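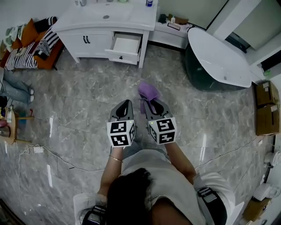
December 10, 2025

I have finally started on the winter clear-out, which I had been promising myself since October, and of course I began with the easiest cupboard and then stopped for toast. The flat in Deltberg is not big but it hides things very well. I found 3 umbrellas (none of them mine, as far as I can remember), a bag of foreign coins and the good scissors, which I'd replaced in the summer after turning the whole place upside down. I've also decided that the hall and the front room are getting proper rugs before January. A grey marble-tiled floor with a shine on it looks very grand, and I do love one, but I grew up with carpet and my feet have never forgiven me for moving on. It shows every crumb as well! So, rugs. Something with a bit of red in it.

I went to Dukico to look, straight after lunch, and came home with a lampshade. I know. It was reduced to 22 and it was the last one, a sort of mustard colour, and it makes the corner by the window look like somewhere a person might sit and read a book. The rugs themselves were either lovely and enormous or the right size and the colour of porridge. There was one I keep thinking about, dark red with a thin cream border, but it was 300 and I stood there stroking it like a cat until the shop got busy and I felt silly. Might go back. Might measure the hall first, for once in my life.

Stopped at Mendonça on the way back for coffee and one of the little custard tarts, then went back up to the counter and asked for a second. They've put the lights up already, the warm yellow ones, all along the shelf with the tins, and it was so cosy with the rain coming down that I stayed far too long and read most of somebody's left-behind newspaper. I did half the crossword. Got stuck on a river with 7 letters and I'm still cross about it.

Choir was cancelled tonight -- burst pipe at the hall -- so I had an evening to myself and used it to finish Mandatura, which I've been dragging about in my bag for weeks. The middle is slow, all those chapters about the harbour tax, but the last part had me sitting up in bed with cold tea and no intention of sleeping. I won't write down the ending in case I lend this notebook to myself in ten years and want the surprise.

Still to do tomorrow: post the parcels, ring the dentist, buy bulbs for the new lamp (the old ones don't fit, naturally), and take the 2 bags of clothes down to the charity shop before I start pulling jumpers back out of them. I've rescued the green one already.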